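I've had the Trostholm three-finger gripper on my bench arm since December, and I think I've finally dropped, crushed and fumbled enough stuff to write about it. Short version: I like it a lot, I'd buy it again, and I have a couple of gripes that almost made me send it back in the first week.

## What I was using before

My old setup was an Inberg two-finger parallel gripper. Great little thing for boxes and blocks (anything with two flat sides, basically) and pretty hopeless at whatever I really wanted to do, which is pick up random household junk off a table. Round things rolled out. Thin things might as well have been painted on. Fabian Nägeli, who I swap parts with now and then, kept telling me to go to three fingers and stop writing clever code to make up for a dumb hand. He was right, and he's been unbearable ever since.

## Price and what's in the box

I paid 2,320 for mine through Trovow, including the adapter plate. That's a lot of money for a hand! The Inberg was a good deal less. You get the gripper, a cable, a bag of screws and a tiny folded manual with type so small I had to photograph it and zoom in. Two of the screws in my bag were the wrong length – I had spares, but check before you start.

## Putting it on

Mounting took me an evening, mostly thanks to the cable. It's stiff, and it wants to go exactly where the wrist wants to turn. I tried it tight against the arm and it tugged on the last joint, so now I leave a fat loop in it and keep an eye on it when the arm swings wide. I run a force-torque sensor between the wrist and the gripper, and I'd say do the same if you can afford it. Coming straight down on a hard table with metal fingers and no idea how hard you're pressing is a good way to ruin your afternoon.

The controller is the part I was dreading, and it was fine. It talks to the arm through the same Butkienė box I already had, and I had the fingers opening and closing before I went to bed.

## How it grips

Chunky stuff is easy. Mugs, tape rolls, a tennis ball, a half-full bottle: the fingers wrap in, settle, and hold. With the Inberg I had to line things up nicely first. With this one I can be sloppy by a finger's width and it sorts itself out, and I love that.

Flat stuff is where you earn your money. I put a piece of cardboard over the black cloth for these runs so the fingertips have something with a bit of give to land on, and the cloth doesn't bunch up and come along for the ride. 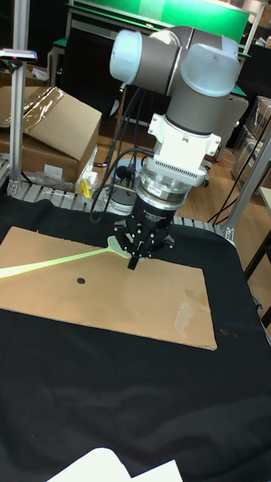
The trick with thin plastic things is to go down slowly, stop as soon as the sensor feels the surface, and only then close. If you close on the way down, the tips just skate over the top. I also dropped the closing speed to 3 on the 12-step scale, and everything got calmer after that. The default is way too eager for anything light.

Handles are a mixed bag. A long skinny object wants to swing if you take it by one end, and three fingers don't fix that for you. You still have to think about where the weight is.

## The gripes

- The fingertips are smooth and I wish they weren't. I'd have happily paid extra for rubber pads.
- It's a tall gripper. Add a sensor and an adapter and you lose a good bit of reach under the wrist, so measure first if your arm is mounted low.
- The manual skips the speed settings completely. I found the scale by poking around in the menus.

## Would I recommend it?

If you only move boxes, no, keep your two-finger gripper and spend the rest on something fun. If your table looks like mine and you never know what's going to be on it next, yes, absolutely. I still want to try it with a camera on the wrist, and I'll add to this once I've found a bracket that clears the cable.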